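Print this entry | E-mail this entry

Notebook, Plillden incident reconstruction, Saturday, September

Continuing from the timeline work. Question for today: how long was the clerk at the Stasholm pharmacy alone with the gunman before the second customer came back in through the side door? The patrol summary gives 11 minutes. Elsa Turunen's transcript of the emergency call does not support that.

Sources used:
- counter recording, no audio, clock uncorrected
- call audio, dispatcher side
- door log from the Elteck panel
- statement of the second customer, read twice, no notes taken the first time

Door log has the side door opening at line 2390. Panel clock was checked against the dispatcher clock by Nuno Guerreiro and runs 20 seconds fast. Applied that as a constant. I have no evidence of drift over the period, but nobody tested for it either. Flag for Nuno.

With the correction in, the side door opens before the caller says "he's got her behind the counter." The customer was therefore inside when the call was still in its first part. His statement says he heard the shouting from the street. Both can be true if he was in the doorway. Distance from the doorway to the counter to be taken from the Bhattacharjee floor plan, not from the patrol sketch, which has the shelving on the wrong wall. 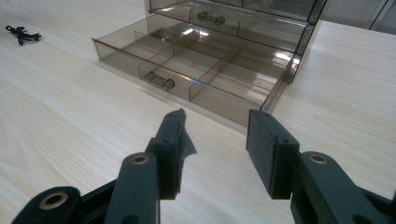 Shots: three on the call audio. First two close together, third after a gap. The patrol summary lists two. The third is lower in level and could be taken for the door striking its stop, so I ran it against the door log. No door event within the window. Leaving it as "probable shot" until the casing count is confirmed in writing. The verbal figure was 3, which agrees, but I will not enter a verbal figure in the table.

The clerk leaves the counter between the first and second shots. This is on the counter recording and is the firmest point we have. Everything else should be hung from it. I redid the alignment that way after lunch and the 11 minutes does not survive. It looks as if whoever wrote the summary measured from the first entry in the door log, when the gunman was still an ordinary customer waiting in line.

Wounds to the second customer: hospital report not received. No statement on direction of fire until it is. Elsa asked for a preliminary line on this and I declined.

To do:
- written casing count
- drift test on the Elteck panel, at least overnight
- second listener for the third shot, not told what the first listener heard
- correct the shelving on the sketch and reissue
- ask for the street-side recording again, last request unanswered

Draft table saved as version 3. Version 2 has the clock correction applied with the wrong sign. Do not use it.

Recent entries
Clock check, Elteck panel
Call audio, first pass
Floor plan received from Bhattacharjee
Stasholm: list of open requests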